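Applications de réservation : ce que coûte une file d'attente virtuelle

4 mars 2021

Clikska, l'application de prise de rendez-vous pour le retrait en magasin, traite désormais les commandes de 261 points de vente. Son principe est simple : le client choisit un créneau, reçoit un jeton à usage unique et le présente au comptoir. L'architecture qui soutient l'ensemble l'est beaucoup moins.

Le service repose sur un moteur de files édité par Levance. Chaque magasin y dispose d'un compteur de capacité, décrémenté à la réservation et restitué en cas d'annulation ou d'expiration du jeton. La durée de validité est fixée à 20 minutes. Passé ce délai, le créneau retourne dans le stock et redevient visible pour les autres utilisateurs. 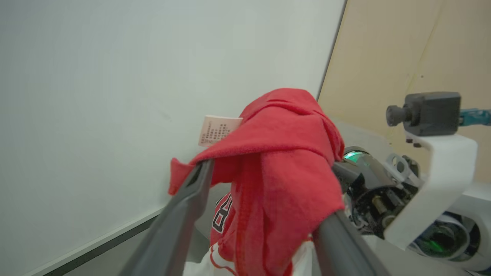

Le point sensible reste l'ouverture quotidienne des réservations. En décembre, la plateforme a enregistré des pointes à 920 requêtes par seconde, pour un dimensionnement initial de 400. Les écritures concurrentes sur un même compteur provoquaient des verrous en cascade, et une partie des jetons était émise en double. L'éditeur a d'abord allongé les délais de réponse, puis remplacé le verrou par une file de messages partitionnée par magasin. Les doublons ont disparu, au prix d'une confirmation différée de quelques secondes.

L'authentification a suivi un chemin comparable. Le code par SMS, retenu au lancement, dépendait d'opérateurs dont les délais d'acheminement variaient fortement aux heures de pointe. Il subsiste comme solution de repli. Les comptes créés depuis la version 3 utilisent une clé stockée sur le téléphone.

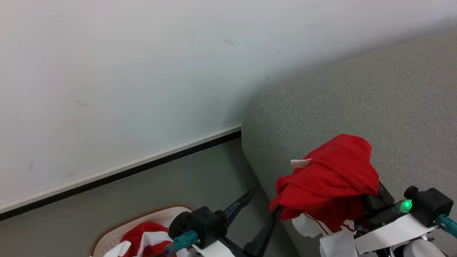 N° 261 – page 20

Côté paiement, Clikska accepte les principales cartes, Amex comprise, mais ne débite le client qu'au retrait. Une simple empreinte est prise à la réservation. Ce choix limite les remboursements, mais impose de gérer les autorisations expirées, cas fréquent lorsque le créneau est reporté.

Reste la question des terminaux en magasin. Le lecteur Mäkelä, retenu pour les comptoirs, vérifie la signature du jeton hors connexion et synchronise son journal dès le retour du réseau. Un jeton annulé pendant la coupure peut donc être accepté à tort. 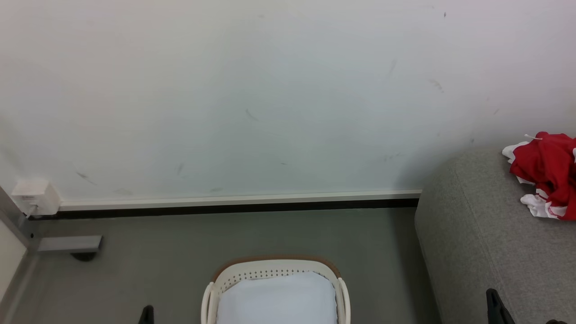
Mur blanc et plinthe, sol gris.

La prochaine version doit réduire cette fenêtre en diffusant aux lecteurs une liste de révocation compacte, propre à chaque magasin. Le format est arrêté, la fréquence de mise à jour ne l'est pas encore.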